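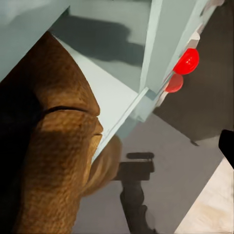 Figure 5. A simulated view from the Qudah kit, rendered at a steep tilt, with a large speckled brown object close up, two glossy red spheres farther back, and part of the gripper at the right.

Proceedings > 2026 > Robot Learning Tools > Section 4

4.2 Working with the simulated rooms

We came to the Qudah kit with a good deal of affection for its older sibling, Ullano, and it seems only fair to admit that before going any further. Both are sold by Pluria as a bundle of furnished rooms, a gripper model and a set of scripts for running trials, and a small lab can be up and going with either one in an afternoon (ours took until the following morning, but we had mislaid the license key). For this review we ran 219 trials in the Qudah rooms on the workstation at Sarovstead, using the default settings wherever the manual gave us any.

What pleased us most was how willing the kit is to give the robot an awkward view. Figure 5 is a fair sample. The edges of the panels run at steep diagonals, the brown object takes up most of the left half, and very little of the gripper can be seen, only a black finger coming in at the far right. The shading is handled nicely too, with a soft shadow on the back wall and a bright little highlight on the larger of the two red spheres. A person looking at such a view will need a moment to work out which way is up, and we think a learning system ought to be given the same trouble now and then!

We are less happy about the surfaces. The rough, mottled texture on the brown object holds up well at close range, and we would have liked the same care everywhere, but the pale panels and the dark gray floor are very plain by comparison. Dario Monti, who set up the trials and has more patience with material files than the rest of us put together, spent most of March trying out replacement floors, and found that the kit accepts them without complaint so long as the file names contain no spaces. The manual doesn't mention this. We passed it along to Pluria and had a kind reply.

Loading times deserve a word as well. The first room opens slowly, and later ones come up much faster once the textures are stored, so we suggest leaving the program open between sessions if the machine can be spared. Batches of 200 trials ran overnight without any attention from us, and the remaining 19 were done by hand while we were learning the menus. We kept those in the totals, clumsy as they are, and they're marked with a star in the table that goes with Section 4.3.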